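Paint and glue baskets: a tidy-up at Brerside

The shared craft tables at Brerside have been getting muddled again, and members have asked for a simpler way of finding the colours. From 22nd August every table will have its own yellow basket, and squeeze bottles will be kept in it standing up. The baskets can be carried to wherever you are working, but please bring them back to the same table at the end of your session.

Effie Munro has sorted through the old stock from the Skernik cupboard. Bottles with split nozzles or no cap have gone. Anything still usable has been wiped down and put back into use, and the new order should fill the gaps. We have spent £389 on colours so far this year, and a fair part of that went on replacing bottles left open overnight.

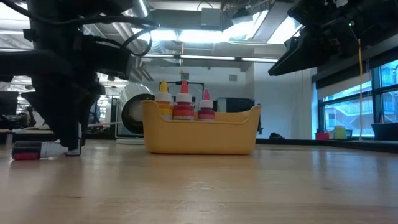 Squeeze bottles upright in a yellow basket, with a marker on the table.

Markers do not go in with the bottles. They have their own tin on the shelf by the sink, caps on, lying flat. If you find one that has dried out, put it in the bin and write the colour on the list inside the cupboard door.

The small dropper bottles are harder to keep in order. They fall over easily and the labels are too small to read from a standing position. For the present they will share a tray with the larger bottles, at the front where they can be reached. Struan Guthrie is making a rack with 40 holes to hold them, and hopes to have it ready by November. He would be glad of any offcuts of softwood, at least 5 cm wide.
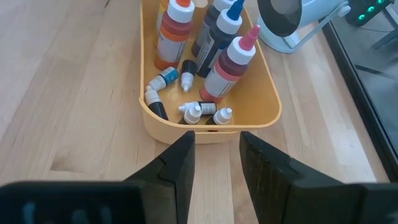 Can I bring my own bottles and leave them in the tray?
You can, as long as your name is on the bottle and you are happy for it to be used by others. Private supplies should go in your locker.

Refills are kept on the bottom shelf of the Skernik cupboard. Use the funnel, and top up a bottle only with the same colour. Requests for new shades should reach Effie before the next order goes in.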